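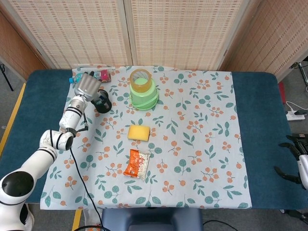

Gollska Fuel Desk, reviewed after one heating season

4 min read

I run a small heating oil business, which means I spend August guessing what diesel will cost in December and December explaining my guess. Gollska's Fuel Desk promises to help. It pulls in the weekly inventory numbers, refinery runs and rack prices, and puts them on one screen. The license was $923 for the year. Brotis wanted $768 for something similar, but its charts looked like they'd been drawn during an earthquake.

Setup took 32 minutes, most of it spent on the password rules. After that the price alerts worked well. Maybe too well. In the first week I got 169 of them, including several telling me that nothing had changed. There is a threshold setting, filed under "Appearance."

The stock charts are the best part. You can put distillate inventories next to the five-year range and see at a glance how worried to be. The forecast tool is another matter. It called for a quiet fall, and I would like to have lived in that one. Exporting to a spreadsheet works if you don't mind dates arriving as text.

Support is handled by Teixeira, who answer quickly and close the ticket faster.

I'll renew, mostly for the charts. If you only need rack prices, Clatus does those for less and leaves your phone alone.

Posted December 9, 2021

14 shares | 3 comments

Contact us | Copyright 2021 | Back to top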